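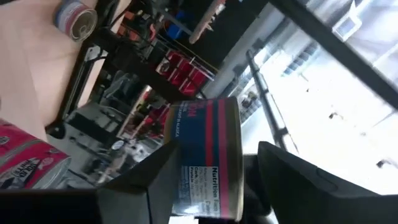 Section 3. Loading the Canned Goods Shelf

Now for the fun part! Your Ludstead pantry rack is up, the feet are level, and you get to fill it. Set aside 30 minutes and clear a table next to the rack so every can has somewhere to land first.

Before you start

Wipe the shelves with a dry cloth. Check that both Jestex clips on each shelf are pushed all the way in - you should hear a click.

CAUTION: Do not load a shelf with a missing clip.

3.1 Sort the cans

1. Put everything on the table and group it by what's inside: fish, beans, tomatoes, soup, fruit.
2. Turn each can and find the date. It may be on the lid, the base or the side.
3. Pull out any can that is bulging, leaking, badly rusted or dented along a seam. Do not taste the contents. Throw it out.

Note: Short cans of salmon and tuna are wonderful in this rack. They stack neatly, and the narrow top shelf might have been made for them.

3.2 Fill the shelves

1. Start at the bottom with the tallest, heaviest cans.
2. Slide the newest dates to the back and keep the oldest in front.
3. Face the product name outward. The Nutrition Facts panel can go to the side, where a quarter turn brings it into view.
4. Stack short cans no more than three high. Seat each base inside the rim of the can below, and keep pull tabs facing up.
5. Leave a finger's width at the end of every row - you'll be so glad of it when you reach in for the last can.

CAUTION: Never stack glass jars on top of cans.

3.3 Label the rows

Peel a shelf strip from the sheet in the parts bag and press it along the front lip. Pencil works best, as you'll want to change your mind! Extra strips are part no. 224.

Go on to Section 4, Adding the Door Basket.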